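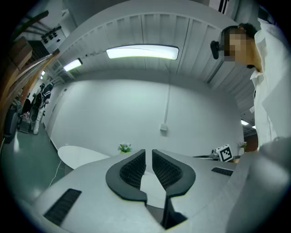

Search products Search Clear

Home Ceilings Wall Panels Lighting Trade Desk Contact

Jumden Ribbed Ceiling Panel, White

A ceiling is the part of the room everyone pays for and hardly anyone looks at. The Jumden is a white corrugated panel for people who have decided to look at theirs, or who have at least grown tired of looking at the old one.

The ribs run the full length of the sheet and it takes a curve well, so it suits arched roofs, barrel-shaped workshops and that one back room the builder apologized for. On a flat ceiling it is perfectly happy too, if a little wasted.

Finish is a plain matte white. We were asked to offer a warm white, a soft white and something called oat. We offer white.

What you get

Panels come in packs of 30, with a box of 200 color-matched screws that you will still manage to run out of. The edge trim is sold separately and gives a raised rim where the ceiling meets the wall. You can skip it. People do, and then they order it in October with express shipping.

Panel width: 39 inches
Minimum curve radius: see the fitting sheet, and please do see it before you bend anything
Cleaning: damp cloth, long pole, low expectations

Lights

Long fluorescent fixtures mount straight across the ribs with the Tambunan bracket. White panels throw a good deal of light back down, so try the room with one fixture on before you buy four. Shorter fixtures use the same bracket with the end cap turned around. The fitting sheet has a drawing of this, and the drawing has been improved after complaints.

Do not hang fans, hoists or bicycles from the panel itself. Those go into the framing above it. The panel is a ceiling - it holds itself up and considers the job done.

Ordering

Brarkeo ships full packs only. Orders of more than 1000 panels go through the trade desk, where the prices are better and the hold music is the same. Samples are cut from the end of a sheet and may arrive with one rough side.

Returns are accepted on unopened packs. A panel that has been bent around a curve has made its choice.

Also fits: Pristden edge trim, straight and curved. Curved trim is made to order and can't be returned.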